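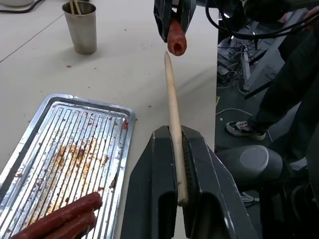

Kistosby Riverside Pavilion: your questions answered

The town council granted planning permission for the new pavilion at Kistosby Riverside Park in September. These are the questions residents have asked most often since then. The page is updated when something changes.

What has been approved?

A single-story pavilion on the site of the old bowling green, with a public hall, a small kitchen, accessible restrooms and a covered terrace facing the river. The permission also covers a new footpath from the parking lot on Gosumora Street and the replacement of the lighting along the embankment.

The permission does not cover the boathouse. That building has a separate owner and any changes to it would need their own application.

Is the permission permanent?

The pavilion itself has full permission. The terrace roof has temporary permission for six years, after which the council will need to apply again. The planning board asked for this so that the effect on the view from the bridge can be looked at once the roof has been up for a while.

When will construction start?

Site clearance is planned for early spring. Before that, the contractor, Oltlow, will put up fencing and carry out ground tests. You may see a drilling rig on the old green for a few days during the tests.

Main construction is expected to take 56 weeks. Bad weather or high water could add to that. The river path floods most winters and work near the bank will stop when it does.

Will the park stay open?

Most of it will. The playground, the upper lawn and the tennis courts are outside the fenced area. The lower path between the bridge and the boathouse will be closed during the main works, and a signed detour will run along Gosumora Street.

Dog walkers can still use the east gate. The west gate will be for construction traffic only.

What hours will the contractor work?

The planning conditions allow work from 8 a.m. to 6 p.m. on weekdays. Deliveries cannot arrive before 9:30 a.m., to keep trucks away from the school drop-off. Noisy work such as piling has to finish by 4 p.m.

If you hear work outside these hours, call the town office and give the time and the type of noise. Reports go to the site manager and to the planning enforcement officer.

How is it being paid for?

From the sale of the former depot, a regional parks grant and the council's capital budget. No new local tax has been introduced for the project. The grant has to be spent on public facilities, so it cannot be moved to road repairs or other services, a question that came up several times at the public meeting.

The full budget is in the council papers for September. Paper copies can be read at the town office and at the library.

What happened to the plan for a two-story building?

The first design, by the architects Chan, had an upper floor with meeting rooms. Residents of the terraced houses opposite objected to the height and to windows overlooking their yards. The upper floor was taken out before the application was submitted. The meeting rooms were dropped at the same time, and the hall now has a folding partition so it can be used as two smaller rooms.

How many people commented on the application?

The council received roughly 3,000 comments, counting the online form, letters and the cards handed in at the library. All of them were summarized in the planning officer's report. The main subjects were parking, noise from evening events, trees and the loss of the bowling green.

Are any trees being removed?

Three. Two are ash trees with dieback and one is a cherry in the line of the new footpath. Replacement trees will be planted along the embankment in the first planting season after the building is finished. The row of limes by the bridge is protected and will be fenced off during the works.

Where will people park?

The Gosumora Street lot stays as it is, with more accessible spaces nearest the new footpath. No extra parking lot is being built. For larger events the hirer will have to provide a travel plan, and the school has agreed in principle that its lot can be used in the evening – the details are still being worked out.

Residents' permit zones are a separate matter. A consultation on extending the zone to the streets north of the park will open once the pavilion is in use.

How late can events run?

Indoor events must finish by 11 p.m. The terrace must be cleared by 9 p.m. and amplified music is not allowed on it at any time. These limits are conditions of the permission and the council cannot waive them for single events.

Can I book the hall yet?

No. Bookings will open during the last stage of construction. Local clubs that used the old bowls clubhouse will be contacted first. Hire rates have not been set, but there will be a lower rate for groups based in the town.

Will there be a café?

The kitchen is designed for hirers and for a small kiosk opening onto the terrace. The council will invite bids from operators for the kiosk. The footprint is too small for a full café and there are no plans to add one.

Can the decision be appealed?

Objectors do not have a right of appeal against a permission. A legal challenge is possible on a point of law, within the time limit given on the decision notice. The town office cannot give legal advice on this.

Who do I contact?

Svenja Trummer is the project officer for the pavilion. Write to her at the town office or leave a message at the front desk. She also holds a drop-in session at the library on the first working day of each month, from 5 p.m. to 7 p.m., and no appointment is needed.

For problems with the site itself, such as damaged fencing or mud on the road, use the phone number on the site board at the west gate.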